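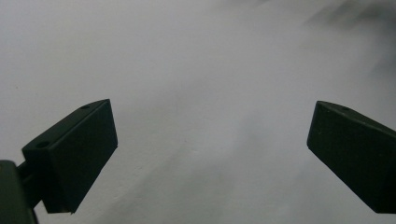 Gripper fingers, open position, Punetley workshop.

About Us

Grindum maintains, sets up and repairs gripping tools for firms and colleges that use them every day. Our workshop is in Punetley and we have worked from the same building since the company was formed. Tools come to us by carrier or are brought to the counter, and each one is entered in the service book before it is unpacked.

What we do

The greater part of our work concerns hand-held grippers and the matching units fitted to robot arms. A standard service covers the fingers, the arms that carry them, the housing and the closing action. Fingers are taken off, cleaned and checked for flatness. Screws are replaced as a set and tightened in the order given in the maker's manual. The gripper is then opened fully over a plain surface and the two fingers are compared for height and angle. Any difference is corrected at the arm. We do not file or pack a finger to make it meet its partner.

In 2017 the workshop completed 2,492 services, of which 161 were repairs to damaged closing gear. Customers on our Plandis plan have their tools serviced every 6 months and may borrow a replacement while the work is carried out.

How we check alignment

Contact faces are examined first with the gripper open, then with the fingers brought slowly together on a strip of thin paper. The paper must be held evenly from top to bottom. Light scuffs on a contact face are recorded and left alone. Deep scoring, a rounded edge or a worn screw hole means that the finger is replaced, and fingers are always replaced in pairs.

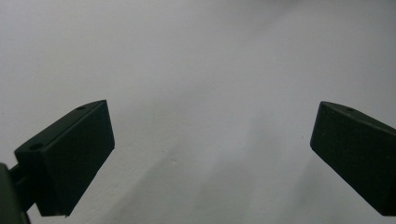
Sekiguchi, a customer on the Plandis plan, wrote to us in December that the paper test had been taken up by its own staff at the start of each shift, and asked whether it could stand in for the full service. Our advice is that it cannot. The test will show a finger that has moved, but it gives no warning of wear inside the housing.

Visiting and enquiries

The counter is open on weekdays. Please remove any loose cables and attach a note describing the fault, including whether it occurs on opening or on closing. Written estimates are supplied before any repair is begun.

Page last reviewed 14 Feb 2018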